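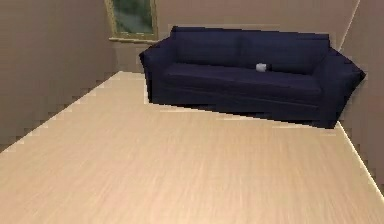
I make one floor finish, I've been making it for six years, and I still get a little giddy when somebody emails to ask what's in it. It's called Rellmont Matte, it's a water-based finish for wood floors, and I mix it in small batches in my shop in Hutport. Most of the people who write to me have the same worry, which is that a finish is going to turn their nice light boards orange. Fair enough! I had that happen to my own hallway years ago and I'm still mad. So if your floor is pale, with those fine streaky beige and tan lines in the grain, and you'd like it to stay that way, you're the person I had in mind when I started. Rellmont Matte dries clear and flat, and it doesn't yellow the way my old oil finish did.

What you get

One can, one foam pad and a stir stick (please stir, don't shake, shaking makes bubbles and you'll be picking at them with a toothpick). A can covers 524 square feet in one coat. I tell everyone to do two coats, and three by the front door or anywhere a dog likes to skid around corners.

Putting it down

Sand, vacuum, then wipe with a barely damp cloth and let the floor dry overnight. Pour a thin line along the wall and pull it with the pad in the direction of the boards, keeping the edge wet as you go. Work toward a door, obviously. I have finished myself into a corner exactly once, and I sat on a radiator cover for most of an evening.

Wait 10 hours between coats. You can walk on it in socks the next day, but leave the rugs off for 23 days. I know, it's a long time to look at a bare living room, but a rug put down too early can leave a mark that won't buff out.

Which floors it likes

Oak, maple, ash, birch and pine are all fine. Very oily woods are hit or miss, so try it inside a closet first. It won't stick to wax. If you've got an old waxed floor you'll need to strip it, and for that I use Jorkano remover, two passes, windows open.

For a bit of warmth without the orange, ask me for the Sfeir tint when you order. It's a few drops of soft brown that I add to the can here. I brought it in last October after a lot of you asked, and it's already on the second recipe (the first one went kind of pink on maple, sorry to the early birds).

Price and shipping

$86 a can, tint included. I ship on weekdays but I hold orders when it's freezing out, as the finish goes lumpy if it freezes and there's no bringing it back. I'll email you before I hold anything.

Page updated 2018-01-30. Satin is sold out until the next batch, matte is in stock.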